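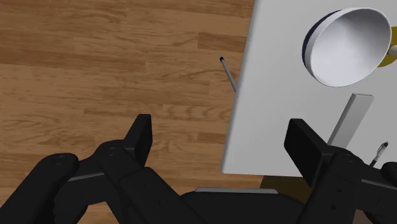 Bei simulierten Greifversuchen entscheidet die Startaufstellung darüber, ob sich zwei Läufe vergleichen lassen. Unsere Galerie zur Hausregel Lesach sammelt deshalb Ansichten aus der laufenden Arbeit, jeweils mit den Punkten der Regel, die dort gelten. Ein Lauf beginnt immer mit geöffneten Fingern und freiem Raum zwischen den Fingerflächen. Schüssel, Stift und grauer Block dürfen schräg auf der Platte liegen, und der Stift darf wie hier teilweise vom Gestänge verdeckt sein. Unzulässig ist dagegen jede Überschneidung der Körper beim Laden der Szene.

Die Regel Lesach gilt für alle Rechenläufe am Standort Flisau. Sie umfasst 13 Seiten und wurde im Oktober neu gefasst. Verantwortlich für den Text ist Sveva Orlandini, die Prüfung der Szenen liegt bei Benedetta Tedesco. Fragen zu einzelnen Absätzen bitte an beide.

Greiferansicht
Die Kamera am Greifer wird in jedem Lauf mit aufgezeichnet. Beide Fingerflächen müssen im Bild liegen. Wer den Blickwinkel ändert, legt eine neue Szenenversion an und trägt die alte als abgelöst ein. Ein nachträgliches Zuschneiden der Aufnahmen ist nicht vorgesehen.

Gegenstände auf der Platte
Jeder Gegenstand hat einen Eintrag im Katalog Skular. Dort stehen Masse, Reibwert und die vereinfachte Hülle für die Kollisionsrechnung. Hohle Körper wie Schüsseln bekommen keine geschlossene Hülle, sonst rechnet die Simulation einen Deckel mit und der Finger bleibt über der Öffnung stehen. Dünne Körper werden mit halbierter Schrittweite geprüft. Im Katalog stehen zurzeit 1.681 Einträge, nicht alle davon sind für Greifversuche freigegeben. Der Status steht in der letzten Spalte.

Annäherung an den Rand
Gefäße mit offenem Rand werden von oben angefahren. Die letzten 40 Millimeter fährt der Arm mit verringerter Geschwindigkeit, auch wenn der Versuch insgesamt auf Zeit läuft.
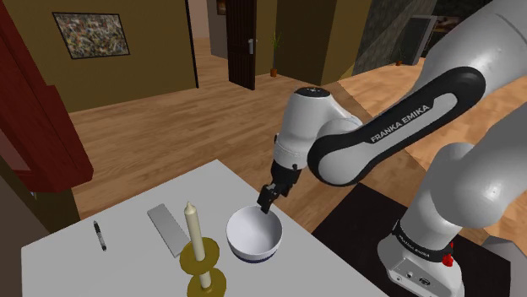
Für diese Strecke gilt außerdem eine Kraftgrenze, die in der Szenendatei stehen muss und nicht im Steuerprogramm. Bei der letzten Durchsicht fehlte sie in 6 Szenen. Die Läufe dazu sind gesperrt, bis der Wert nachgetragen ist. Wird die Grenze überschritten, bricht der Lauf ab und zählt als Fehlversuch. Ein stiller Neustart ist nicht erlaubt.

Hohe, schmale Körper neben dem Ziel
Eine Kerze im Halter, eine Flasche oder ein Becher mit Stiel gilt als Hindernis, sobald der Gegenstand nicht selbst Ziel des Griffs ist. Das Umwerfen wird protokolliert, auch wenn der eigentliche Griff gelingt. In der Auswertung erscheint der Lauf dann unter „gelungen mit Nebenwirkung“. Diese Spalte wird nicht mit den sauberen Läufen zusammengezählt.

Raum und Hintergrund
Wände, Türen, Pflanzen und Bilder gehören zur Szene und werden mit versioniert. Sie haben keine Kollisionshülle, solange der Arm sie nicht erreichen kann. Licht und Bodenfarbe dürfen zwischen zwei Läufen wechseln, die Lage des Tisches zum Armsockel nicht.

Ablage
Zu jedem Lauf gehören Startwert, Szenenversion, Katalogstand und die Aufzeichnungen aller Kameras. Der Ordner wird auf dem Rechner Mohmand abgelegt und danach schreibgeschützt. Abgebrochene Läufe bleiben ebenfalls erhalten und werden nicht umbenannt.

Übertragung auf den echten Arm
Ein Ablauf, der in der Simulation freigegeben ist, hat damit noch keine Freigabe für die Halle. Dort gelten die Gefährdungsbeurteilung der Anlage und die Einweisung vor Ort. Der Antrag läuft über Benedetta Tedesco, das Formular liegt im selben Verzeichnis wie die Hausregel.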